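**Pirkurine** is a table-clearing and table-setting system in use at Bonincombe, a public office and training building with a long ground-floor hall. Made by Zenditz, a small firm. Run day to day by the hall's own service staff, 34 people at last count, under a contract with the catering company Farooqui. The name covers two things: the hand-held grippers that staff use to record the work, and the wheeled arm that later does part of it. Most people in the building just say "the grabber" for either one.

This article is mainly about the work and the people doing it. For the hardware see Zenditz's own manual.

## Background

The hall at Bonincombe was never meant as a cafe. It's a corridor with doors off it. Round tables and chairs came in later, then people started having their meetings there, and the drinks followed. Clearing up fell to the service staff, who already had the meeting rooms.

Under the old routine one person walked the hall every half hour with a tray. Cups, bottles, coasters, paper. Bottles to one bin, mugs back to the kitchen, coasters wiped and left. Anything that looked personal stayed put. Simple enough on paper. In practice the round clashed with lunch service and got skipped, and by mid-afternoon there were complaints.

Farooqui proposed the system in July. Management agreed to a trial on the condition that no hours would be cut during it. That condition has been extended twice, in writing both times.

## How the work is recorded

The arm learns from people. A worker takes a hand gripper, squeezes the handle to close the fingers, and does the job as they normally would, only slower. A camera on the tool records what the fingers meet. Each pick-and-place is one demonstration, or "demo". Zenditz asked for 2000 of them before it would let the arm near the hall.

The fingers carry ribbed magenta pads that give a little. Mal-soon Yeon, the shift lead, wrote most of the local rules on how to use them:

- Approach level, both fingers open. Don't stab down from above.
- Close on the widest part that won't crush. For a thin plastic bottle that's a matter of feel.
- Lift straight, wait a beat, then move.
- If it slips, finish anyway and mark the demo as a slip. Slips are useful.
- Bags, phones, booklets: leave alone. Always.

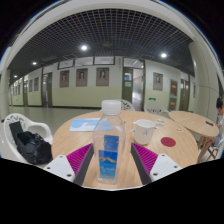

The last rule took the most argument. Zenditz's first list of objects had phones on it, as something to be moved aside so the table could be wiped. Yeon refused. Her point was that a worker who moves a phone can be asked about it, and can answer, while the arm can't, so the question would land on whoever was on shift. The phone came off the list. Booklets and cards came off a week later for the same reason.

Demos are recorded on tables with ordinary things left on them. Early sessions used a bare tabletop and one bottle, and the arm trained on those was hopeless as soon as a mug stood nearby. So now there's clutter, and it gets changed between runs.

### Objects

Water bottles are the bulk of it. Clear plastic is hard for the camera: the table shows through, ceiling lights bounce off the shoulder, and the label is often the only part with a steady edge. Staff are told to record the same bottle from several sides.

Mugs and cups next. Handle side matters, a tea bag tag hanging down the front matters more than you'd think (it catches on the pad). Flat coasters are the worst. The fingers can't get under them on a smooth top, and the approved method is to slide the coaster to the edge and pinch it there. Dong-hyun Ha worked that out on a Saturday and it went into the rules as "the Ha slide", to his annoyance. 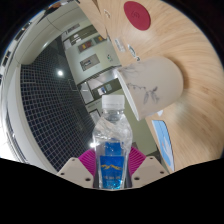

## Changes to jobs

### Duties

The tray round has not gone away. It was split. The arm does a slow pass in quiet hours and takes bottles and empty cups only. A person does the rest: wiping, coasters, spills, chairs, and whatever the arm left behind because it wasn't sure. Staff say the remaining round is shorter but more fiddly.

Two new duties were added.

**Recording.** Sessions of up to an hour, no longer, because of the wrist. Volunteers only at first, now on the rota with an opt-out.

**Checking.** Someone looks through the day's recordings and throws out the bad ones. Desk work. Popular with people who have bad knees, less so with others. Yi-an Ma does most of it and recieved a pay step for it after asking three times.

### Pay and hours

No jobs were lost in the trial. Hours are unchanged on paper. What did change is how they fall: recording needs a quiet hall, so more early starts. Two workers with school-age children asked out of the early slots and got it.

Recording time was first paid at the normal rate. Sun-ja Nam, who speaks for the service staff, argued that this was teaching and should be paid as teaching. The settlement was a flat supplement per session. Nam has called it too low. Farooqui has called it final. It's due for review.

### Strain

The hand gripper is heavier than it looks and the squeeze is always the same squeeze. Within the first weeks several people had sore thumbs. Changes made since:

- a lighter handle spring
- swapping hands halfway, though left-hand demos have to be labeled
- a rest after every 56 demos, a number picked by the staff and not by Zenditz
- no recording straight after a dish shift

Complaints dropped off after that. Not gone.

### Privacy

The tool's camera has a very wide view. It takes in the hall, the doors, the ceiling, and people sitting at other tables. This was raised by visitors before it was raised by staff. The present rule is that a session stops if someone sits down at the table being worked on, and anyone nearby can ask for a run to be deleted. Yi-an Ma handles those requests. Faces are meant to be blurred before the files leave the building — Nam has asked to see this done and is still waiting for a date.

Recordings are not to be used for judging how fast a worker is. That's in the agreement, section 2. Guangming Cao of Zenditz confirmed it in a staff meeting, and also said that the files do carry times and so could be used that way by someone who wanted to. The remark is quoted a lot. It is the reason the files are now stored under session numbers with no names.

## Reception

Mixed. Ha has said he likes the recording hour because it's the one hour when no one calls him away. Others find it dull, the same bottle up and down, up and down. A common complaint is that the slow, careful way of moving that makes a good demo creeps into the normal round and makes it longer.

Some of the older staff objected to teaching the machine at all. One left the rota over it and was moved to meeting rooms at her own request, same grade.

Visitors mostly ignore the arm. The kitchen doesn't. It brings cups back in no order, stacked wherever there was space, and somebody has to sort them. A sorting rack was ordered. Zenditz and Farooqui disagreed on who pays and teh rack has not come.

## Open points

- Who owns the recordings once the contract ends. Zenditz says Zenditz.
- Whether the session supplement counts toward pension.
- Coasters. The arm still can't do them reliably, even with the slide.
- A second hall, upstairs, has been mentioned. Staff there haven't been asked yet.

## See also

- Service work at Bonincombe
- Zenditz hand gripper
- Farooqui catering agreement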